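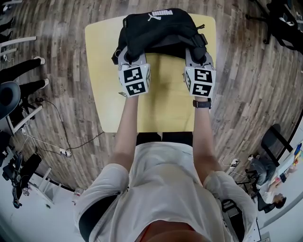

4. Getting Your Bag Ready on the Table

Now that you have read through the parts list, it is time to get the bag itself ready for the Weneo packing inserts. Please don't hurry this part. A bag that has been opened up and shaped properly takes the inserts in a couple of minutes, and a bag that is still folded flat from the closet will fight you the whole way (we have all been there!).

The inserts fit most soft sports bags and backpacks with one main compartment. If yours has a stiff frame or a built-in divider, turn to Section 5 first, then come back.

Before you start

Pick a table you can reach across comfortably while standing. A dining table or a plain work table is fine. Clear enough space for the bag lying flat, plus a little room beside it for the Tekness liner and the pouches. If there are extension cords or chargers on the floor nearby, move them away from where you will be standing, as you will be stepping back and forth a good deal.

Preparing the bag

1. Empty every pocket, including the small ones you have forgotten about. Coins and hair ties love to hide in the bottom seam.

2. Lay the bag on the table with the front facing up and the top edge pointing away from you. On many bags the logo sits near the top edge, so it makes a handy guide.

3. Find all the straps and buckles. Close any buckle that has two halves, and let the loose ends lie out to the sides.

4. Take hold of the two lower corners, one on each side, and lift them gently off the table. Give the bag a light shake and lay it down again. Repeat until the bottom seam lies straight.

5. Open the main zipper all the way and smooth the inside with the flat of your hand, working from the middle out toward the corners.

Note: If the fabric has been folded for a long time, the creases may not come out right away. Stuff the bag with a couple of towels and leave it overnight. It will be much friendlier in the morning.

Caution: Do not iron the bag or use a hair dryer on it. Many sports bags have a coating on the inside that can soften and stick to itself.

Fitting the liner

6. Unfold the liner and find the tab marked Từ. This end goes in first and sits against the bottom seam.

7. Slide the liner in until the tab touches the bottom. Hold the lower corners from the outside with one hand and press the liner into them with the other. A second pair of hands is very welcome here, though you can certainly manage alone.

8. Fasten the 2 side clips to the top hem of the bag. Keep them clear of the zipper.

9. Stand the bag up. It should hold its shape with only a slight lean. If it slumps to one side, the liner is probably twisted, so take it out and begin again from step 6.

Caution: Never lift a full bag by a buckle strap or by the small loop. Use the main handle or the shoulder straps.

If a clip goes missing, Vostport can send you a new pair. Ask for part 994 and tell us the color of your liner, and please keep the old one until the new pair arrives.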